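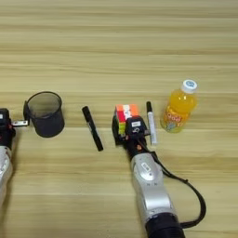 Two markers, a mesh pen cup and a puzzle cube on a wooden tabletop.

Drollville pen cups are mostly for show, says survey

Nov 27, 2018

Print this article | E-mail this article

The pen cup is the most common item on desks in Drollville and among the least used, according to a survey published by the stationery firm Brilto. The firm, it should be said, sells pen cups.

Brilto asked 3459 office and home workers to look at the desk in front of them and write down what was on it before touching anything. Most had somewhere to put a pen. Fewer than half had put a pen in it. Markers were the worst offenders, usually found lying within easy reach of the cup, caps on, going nowhere.

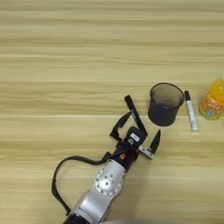 The survey also asked people how they would rate their own tidiness. Almost everyone chose "fairly tidy", including a man in Tandlow who listed a colander, three phone chargers and a saddle. Brilto has accepted his answer.

Respondents gave a number of reasons for leaving pens out. The commonest was that they would be needed again in a minute. A smaller group said the cup was too full, though a follow-up question found that much of what filled it had stopped writing. One reply said only that the cup had been a present.

Food and drink made a strong showing as well. Juice, tea and cereal bars all appeared on the lists, generally on the same side of the desk as the work. More than 300 people named a drink they had no memory of putting there. 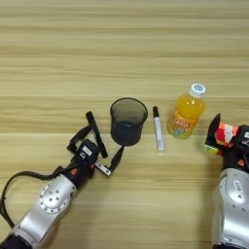 Puzzles, and why they stay

The surprise of the survey was the number of puzzles and small toys. Cubes with coloured faces came top, ahead of stress balls and a wind-up duck. Owners described them as a help with thinking, or with long phone calls. Very few claimed to have solved theirs, and two admitted to moving the stickers.

Vörös, the gift shop on Tandlow Road, says it sells cubes steadily all year, with a rush before Christmas and a trickle of them coming back in January. Pen cups sell too - mostly to people buying for somebody else.

Brilto's advice is modest. Keep one cup, empty it twice a year, try each pen on scrap paper and throw out the ones that fail. Markers can lie flat in a drawer if there is a drawer with any room in it, a question the survey left alone.

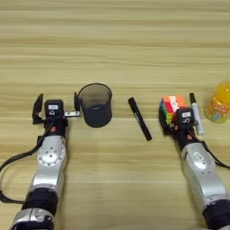 Second round in January

The firm will put the same questions to the same people in the new year, after the holidays. Anyone with a desk may join in, and forms can be picked up from the counter at Vörös. Tidying up first is discouraged.

Print this article | E-mail this article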